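Robot Learning from Handheld Demonstration
Handout 6: Collecting and Checking Tabletop Packing Data

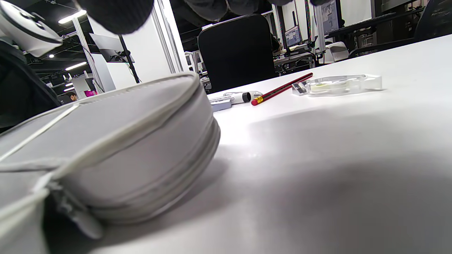
Handout 5 treated imitation learning as a problem of fitting a policy to recorded pairs of observation and action. It assumed that the recordings already existed. The present handout considers how they are made, and how decisions taken at the table affect what a policy can later learn. The running case is the Liltora study, in which small desk items are placed into a zippered pouch and the pouch is then closed.

Students should have read the notes on action representation before the session. The exercises at the end are to be completed in pairs and submitted through the course page.

6.1 Why a handheld gripper

In teleoperation, a person moves a robot arm from a distance, by means of a second arm, a controller or a glove. The data match the robot exactly, because the robot itself produced them. The cost is speed. Operators work slowly, contact forces are hard to feel, and each recording station requires a complete robot.

A handheld gripper removes the arm from the recording stage. The demonstrator holds a tool whose fingers correspond to those of the robot and performs the task directly. A camera fixed to the tool records the view that the robot's wrist camera will later have. The path of the tool is recovered afterward from the video and from motion sensors, and the opening of the fingers is recorded with it.

Two conditions must hold if the method is to work. The view from the tool must resemble the view from the robot's wrist, and the motion of the human hand must be one that the robot can reproduce. The first condition is mostly a matter of construction. The second is a matter of training the demonstrator, and it is the more common source of failure in student projects.

6.2 The task

Each episode begins with the pouch closed and the items on the table. The demonstrator opens the pouch, places the required items inside, and closes it. The task is divided into four stages for labeling:

Stage A. Approach the zipper pull and grasp it.
Stage B. Draw the zipper along its track until the lid can be lifted.
Stage C. Pick up each item and place it in the pouch.
Stage D. Lower the lid and return the zipper.

Stage C resembles the pick-and-place problems studied in the first half of the course. Stages A, B and D do not. A zipper pull is small, hangs at an angle that changes from one episode to the next, and is attached to a surface that bends when it is pulled. The policy must keep tension on the pull while following a curve. On a round pouch the direction of pull changes continuously, so a straight motion that succeeds at the start of the track will jam a short distance later.

The items also differ in kind. A pencil is thin and tends to roll. A transparent object, such as a clear tape dispenser, offers weak edges to the camera and strong highlights that shift as the tool moves. Flat metal cases reflect the ceiling lights. These properties are useful in a teaching data set, as they separate policies that have learned the shape of an object from those that have learned its brightness.

6.3 Recording procedure

The procedure below was drawn up by Branislav Koubek and revised by Kalliopi Zervas after the first round of recordings. It is the procedure to be used in the laboratory.

1. Clean the lens and confirm that the fingers open and close fully.
2. Record the calibration sequence at the start of each session and again after any interruption.
3. Arrange the items according to the layout card. Do not straighten them between episodes.
4. Begin with the gripper above the table and hold it still for a moment before moving.
5. Keep the free hand out of the working area unless the layout card calls for two tools.
6. Move at the pace of the robot. Demonstrators who are new to the work nearly always move too fast.
7. If an item is dropped, continue and recover it. Do not restart the episode.
8. End with the fingers open and the tool clear of the pouch.

Item 7 is often questioned. A data set made up only of smooth episodes contains no information on what to do after a mistake. A policy trained on it will drift into states that it has never observed, and its errors will grow. Recovery motions supply the missing states at little expense. They should arise naturally, however. Staged mistakes tend to look alike and should be avoided.

6.4 Background and lighting

Recordings may be made at any table in a working room. Chairs, monitors, cabling and other people may be present behind the table, and they need not be cleared away. A tool held low over the table sees far across the room, and a policy trained against a bare wall will have learned to expect a bare wall.

Shadows require more attention. The demonstrator's arm and the tool both cast shadows on a pale tabletop, and their shape depends on where the demonstrator stands. The robot will cast a different shadow. If every episode is recorded from the same side, the policy may come to treat the shadow as a cue for position. Demonstrators should therefore change sides of the table within a session, and the side should be entered in the log.

The same reasoning applies to sleeves. Dark cuffs that enter the view will be absent when the robot performs the task. The Liltora team masks the upper part of the image during training and reports no loss from doing so, as the fingers and the working area lie outside the mask. Groups using a different camera mount must check this for themselves.

6.5 Filtering

The Liltora set contained 481 episodes before filtering. Of these, 66 were removed because the path of the tool could not be recovered. Tracking failed most often when the camera was brought close to the tabletop and the view was filled by a plain surface with few visual features. A further 52 were removed because the motion exceeded the speed limit of the robot arm. The remaining 363 episodes were used for training.

Two points should be noted. First, the two kinds of removal have different effects. Episodes lost to tracking are concentrated in Stage A, where the tool is lowest, so filtering thins the data in the stage where they are needed most. Second, a speed violation in one stage does not make the other stages useless. Warrick Te Moana has proposed cutting episodes at the stage labels and keeping the valid parts. The proposal has not yet been tested on this task.

6.6 Result

The trained policy was evaluated in 116 trials on a single arm, with layouts that did not appear in the training set. Results were scored by stage, and a trial ended at the first stage that was not completed. Stage A accounted for the largest share of failures. In most of them the fingers closed beside the zipper pull and the arm then proceeded as though the grasp had succeeded.

Kipchumba Nyamweya's interpretation is that the policy lacks any signal of contact. The pull is largely hidden by the fingers at the moment of grasping, and the images before a good grasp and before a missed one are close to identical. A second interpretation, put forward by Markos Theodorakopoulos, is that the thinning described in Section 6.5 is enough to explain the result. The two accounts lead to different remedies. The first calls for a sensor in the fingers, and the second for more episodes with a higher camera path.

The available data do not decide between them. An experiment that could do so would hold the number of Stage A episodes fixed while adding the contact signal, and would then reverse the arrangement. Students choosing the Gasach project topic in June may wish to take this up.

6.7 Terms introduced

Episode: one continuous recording of the task from start to finish.
Layout card: a printed plan giving the starting position of each item.
Recovery: motion that returns the task to a usable state after an error.
Embodiment gap: the difference between the body that gave the demonstration and the body that will carry out the task.
Stage label: a time mark separating one part of an episode from the next.

6.8 Exercises

Exercise 1. Record ten episodes with the pouch task, following Section 6.3. Submit the log with the recordings, including any episodes that you consider poor.

Exercise 2. Exchange recordings with another pair and assign stage labels to their episodes. Compare your labels with theirs and account for any difference longer than half a second.

Exercise 3. Plot the height of the tool above the table against time for each of your episodes. Mark the intervals in which tracking was lost. State whether your results agree with the pattern given in Section 6.5.

Exercise 4. Replace one item on the layout card with a transparent object of your own choice. Explain in one page which parts of the pipeline you expect to be affected, and which you do not.

Equipment is issued from the Bruvby laboratory against a signature and is to be returned with the battery charged. Recordings are to be uploaded before the start of the next session.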